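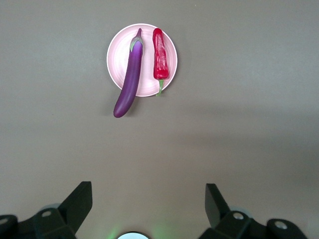
A slender purple eggplant shares a pink plate with a second vegetable.

The Solau growers' market opens at 6 in the morning, and by half past the Himska stall has a line. Himska farms 31 acres on the river flats east of town and sells only what was picked the day before. Eggplant comes in from August. The long kinds have thinner skin than the globe kinds and don't need salting.

Prices went up in spring after freight costs rose. Regulars grumbled and kept coming. A stall costs 18 dollars a morning, the same as it did when the market moved out of the old Cuadros cannery lot.
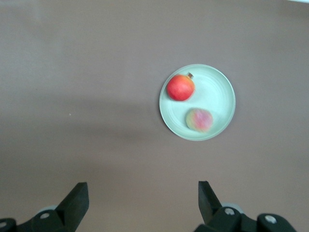

Red fruit on a pale green plate. Fruit stalls take up the north side of the market.

Heline, the orchard co-op, brings 400 boxes on a good weekend in September. Bruised fruit is sold cheap for sauce from a bin behind the truck, and it goes early. Bring cash, as the card reader doesn't always find a signal down by the water. Parking is free on the gravel side until noon.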